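Week five of the manipulation project course at Flalilholm. Posting the notes as a thread again, mostly so my own group can find them later.

Assignment was pick and place in simulation, wrist camera only, no overhead view. Every team gets the same arm model, the same parallel gripper and the same budget of 262 episodes. The scene layout is randomized per episode. The seed list is fixed, so results can be compared across teams.

Our team is Zerko. The other team sharing our bench is Drerov. They went with a learned policy from the start. We kept a scripted approach phase and only learned the last 30 steps before closing.

First problem was frames. The pose came back in the camera frame, and we applied the wrist offset twice. The arm went to a consistent wrong place, so for most of Thursday we were tuning gains on a controller that had nothing wrong with it. Check the transform tree before touching gains.

Second problem was the close condition. We closed on commanded distance, then waited a fixed number of steps, then lifted. That works on blocks. It does not work on anything that tapers, because contact comes at a different finger width depending on grasp height.

Changed it to close until finger velocity stays under a threshold for five steps, then check finger width against a minimum. If the width is at the minimum, there is nothing between the fingers, so open, back off and retry. Two retries, then log a failure.

Result on the dev seeds: failures went from 47 to 21. Same weights, same budget. The only difference is the close condition and the retry.

Drerov asked if the retry is allowed. It is. The handout limits total steps, and a retry spends steps like anything else. We lose a bit on the time score.

Third problem is still open. Texture randomization changes the background surface between episodes, and our segmentation head was trained mostly on plain ones. With grain or any other busy pattern the mask leaks past the object outline. The depth channel would fix it, but depth is off for this assignment.

Maurya is what we call the logging script. It saves the wrist view at each phase change, plus joint state and finger width. If your team is still scrubbing through full videos to find the failure, write something like it. Ours is about a page of code.

Two wrist views from the simulator, fingers open in the first and around a dark object in the second:
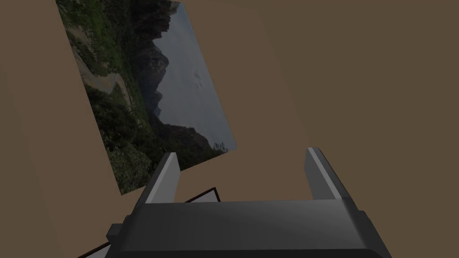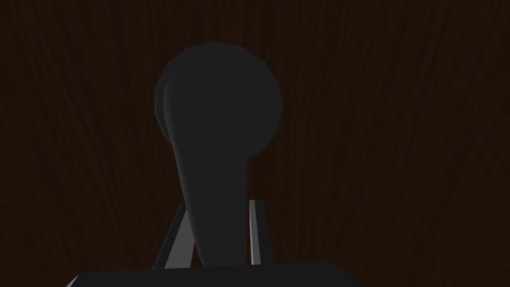

Segmentation is what we are working on for the next deadline. The plan is to retrain the head with a wider texture set and a penalty on mask area outside the object. Low contrast is the case I care about most. The second view is a fair reference for it - dark gray knob on dark brown wood grain, with the pale finger faces the brightest thing in view. A threshold on brightness picks out the fingers and misses the object. The first view is the opposite kind of input, plain brown background, but it has a landscape picture lying at an angle, full of edges that have nothing to do with a grasp. We want both kinds in the validation split.

Also masking out the gripper before segmentation. The base sits at the bottom of the view and its geometry is known, so it can be rendered from joint state and subtracted. The fingers move, so their mask has to follow finger width. One of us has the base part running. Finger part is not started.

Open question for anyone who took this course before: did you crop the view before the segmentation head or feed it whole? Cropping saves compute, but we lose context when the object is near the border. Numbers welcome, even rough ones.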